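Rorkville Hand-held Gripper Comparison

The Rorkville Hand-held Gripper Comparison, usually shortened to the Rorkville comparison, is a programme of trials in which hand-held robotic grippers are assessed in furnished homes. It was established by the Rorkville laboratory of the engineering firm Schwerdtfeger to determine how finger pads, jaw linkages and wrist-side cameras perform on ordinary household goods before the same parts are fitted to a robot arm. The programme is directed by Theda Kasten. Its test protocol was written by Ashraful Siriwardena and Bernadette Texier.

Background

Earlier gripper trials at Rorkville were conducted on a bench, using machined blocks and cylinders. The results were repeatable but proved a poor guide to behaviour on soft packaging, fruit and loosely filled bags. In a discussion paper circulated within the laboratory, Siriwardena argued that a gripper should be judged on the goods it would be expected to handle, in the rooms where those goods are kept. Kasten accepted the proposal on the condition that bench measurements continue alongside the home sessions, and the two sets of results are still reported together.

Hand-held operation was chosen so that the end effector could be examined separately from the arm. An operator supplies the reach and approach, while the jaws, pads and camera remain those intended for later mounting. The arrangement also allows a session to be held in a flat or townhouse without installing a base or rearranging furniture.

Test environments

Sessions take place in occupied homes, and the protocol asks that rooms be left substantially as they are. Patterned tablecloths, reflective glass and narrow passages between furniture are regarded as part of the test. Each item is assigned a starting surface and a destination, which may be a second surface, a shelf or an open container on the floor.

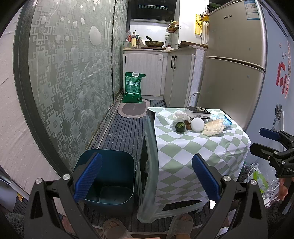 Floor-level destinations are considered the more demanding. The operator must lower the gripper past chair frames and table edges, and the camera loses its view of the starting surface well before the item is released. Texier's notes on the protocol recommend that the container remain within the camera's field of view from the beginning of the approach where the room allows it. Where two grippers are used in the same session, operators agree beforehand on which will approach first, and the second is held clear until the first has withdrawn.

Grippers and finger pads

The comparison has centred on two pad designs. The Nisard pad is a ribbed elastomer moulding intended to conform to irregular objects. The Sirnetti pad is smoother and firmer, and was originally developed for cartons. Both are fitted to parallel-linkage jaws of the same opening width, so that differences in performance can be attributed to the pad and not to the mechanism.

Bench measurements are taken at a closing setting of 300 for compliant goods and 500 for rigid ones, the values being controller units without a direct physical equivalent. Sajib Herath, who maintains the controllers, has cautioned in successive reports that these settings should not be compared across firmware versions. A recalibration carried out one November led to the withdrawal of an earlier table of results.

Household goods

Items are grouped by the way they respond to pressure. Rigid and near-rigid goods include boxes and jars. Fruit forms a separate class, as its surface can be marked by a grip that would be acceptable on packaging. The third class comprises film-wrapped goods, among them tissue packs, sachets and bagged dry foods.

The film-wrapped class has produced the widest differences between pads. A tissue pack offers little resistance at first contact and then stiffens as its contents are compressed, while the wrapper itself may slide over them. Glossy printed film presents a further difficulty for the camera – highlights move across the surface as the pack is turned, and may be mistaken for an edge. The protocol calls for packs to be gripped from opposite sides and held over the destination before release. Printed characters, logos and barcodes are left uncovered, as they assist reviewers in establishing the orientation of the pack.

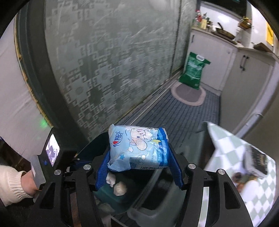
Review of recordings

Recordings are reviewed at Rorkville by two people working independently. A grip is classed as secure, marginal or lost, and disagreements are referred to Bendik Berge, whose decision is entered in the register with a short written reason. The register holds more than 618 reviewed grips. Recordings in which the jaws are hidden at the moment of contact are retained but excluded from the pad comparison.

Findings

Published summaries favour the Nisard pad for fruit and film-wrapped goods and the Sirnetti pad for boxes with flat sides. The margin on jars was judged too small to support a recommendation. Herath and Texier have also reported that operators tend to close the jaws more slowly as a session proceeds, an effect that was not anticipated in the original protocol and is now noted beside each result.

Limitations

The programme's authors acknowledge that a human wrist corrects small errors of alignment that a mounted arm would not, and that hand-held results are therefore likely to be favourable. Trials on a fixed arm, using the same pads and the same classes of goods, are in preparation at Schwerdtfeger.

See also

End effector
Parallel-jaw gripper
Tactile sensing
Wrist-mounted camera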